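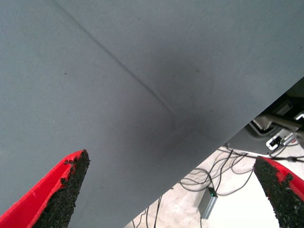
Taltar says the regulator's ad-labeling rules will cost small agencies most, and asks who checks the logs. Fair question. The draft puts it on the buyer, for 13 months.

Comments close in May. Until then the 8 percent threshold stands, and it covers paid podcast reads too.
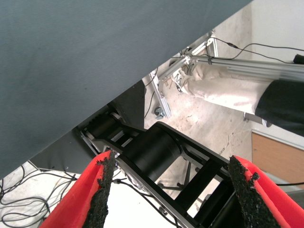 Dreneo Media Notes
@dreneomedia · Wed 30 March

Second point: scope. The draft applies to any agency placing about 300 spots a year. Rirnard falls under that on radio and over it on video – the text doesn't say which count applies.

Section 23 defines "placement" twice. The two definitions conflict on rebooked spots. 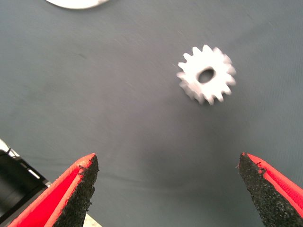 A rebooked spot is one placement in the first and two in the second. On a canceled TV run that doubles the filing.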